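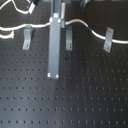

FALL WALK-THROUGH, TALLINE BUILDING, SECOND FLOOR
Thursday, September 26, 2019
Walked by: Yuzhen Yin, Emil Tanner
Area: 3,577 sq ft incl. hallway, stair landing and store room
Marks: OK / FIX / ASK. Comments typed up same afternoon, sorry for the shorthand.

1. Exits and hallway

1.1 Both exit doors open all the way, no key needed. OK
1.2 Exit signs lit. North one lit, south one flickers. FIX. Emil has the tubes.
1.3 Hallway clear. FIX. Pallet of Kinnunen paper towels outside the store room again. Moved it ourselves but it needs to go downstairs on delivery day, not sit here until someone trips on it.
1.4 Stair landing lights. OK
1.5 Door closers. South door slams hard enough to rattle the glass. Not a fail, but somebody will lose a finger. ASK Idetti, they did the last adjustment.
1.6 Floor plan by the elevator. Shows a door that was bricked up two years ago. FIX. Same comment as January.

2. Fire

2.1 Extinguishers on hooks, pins in, gauge in the green. OK except kitchenette, gauge is low. FIX this week.
2.2 Tags signed. One tag unreadable, coffee. Ask for a new one when the kitchenette bottle gets swapped.
2.3 Alarm pull points not blocked. OK
2.4 Fire blanket in kitchenette. There, but folded back in wrong so the tabs are on the inside. Refolded.
2.5 Nothing stored within reach of the sprinkler heads. FIX. Top shelf in the store room, empty boxes right up to the ceiling. Flatten or toss.
2.6 Fire doors not wedged. Found a wedge. Took the wedge. Do not bring another wedge.

3. Electrical

3.1 Breaker panel clear, door shuts. OK. Labels are handwritten and half have faded, Telmo Campos said he would redo them.
3.2 Extension cords. No chained power strips allowed, found one chain under the window desks. Unplugged, left a note. FIX
3.3 Space heaters. None out yet. Reminder goes round when the weather turns, see last year.
3.4 Outlets near the sink. Test button works on both. OK
3.5 Kettle cord. Nicked near the plug. Kettle is gone, please dont bring it back out of the bin.

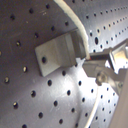

4. Edges, guards and fixings

Went over everything at hand and shin height, slower than last time becuase of the cut in the summer. Table corners mostly fine. The file cabinet by the copier has a burr on the bottom drawer, taped for now, FIX. Window cranks OK. Coat hooks OK, one loose and snugged up with a hand screwdriver. Scratches and scuffs like the ones on the gray perforated metal are cosmetic and don't go on the list, please stop writing them up. Do write up raised edges or anything that snags a sleeve. For brackets, push with a thumb, and if it moves it gets a FIX tag. Shelf brackets in the store room are rated for 300 lb a pair according to the Lestis sheet, which is still taped inside the door. Load on the bottom shelf is a guess. Move the salt bags to the floor.

5. Trips, floors and cords

5.1 Mats flat. OK. Kitchenette mat curls at one corner, new one on order.
5.2 Floor tile. Cracked by the elevator, no lip. Watch it.
5.3 Cords across walking routes. One, vacuum, someone was using it. Fine.
5.4 Desk cords. Want them fastened down or up off the floor, either way is OK. Window desks are the worst, loose loop right where feet go. FIX

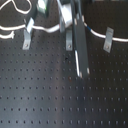 5.5 Same desks, power brick hanging by its own cord. Put it on the desk or tie it under, just get the weight off. FIX
5.6 Step stool. Rubber foot missing. Tagged out, do not use. Kenza Benkirane is getting the replacement feet, pack of 32, so there will be spares.

6. First aid and water

6.1 Kit stocked. No medium plasters, no tape. FIX
6.2 Eyewash bottle in date. OK
6.3 Hot tap at the kitchenette. Almost 99 minutes since anyone ran it according to the meter, still scalding. ASK about turning it down.
6.4 First aider list by the phone. Has Vilja Jääskeläinen on it twice and nobody for the afternoon. FIX

7. Carried over from January

Floor plan (see 1.6), breaker labels, south door. Everything else from that list got closed.

Skipped: roof hatch, no ladder on site. Yuzhen will do it when the ladder is back and add a line to this page.

Send corrections to Yuzhen. FIX items get a second look next week, kitchenette extinguisher first.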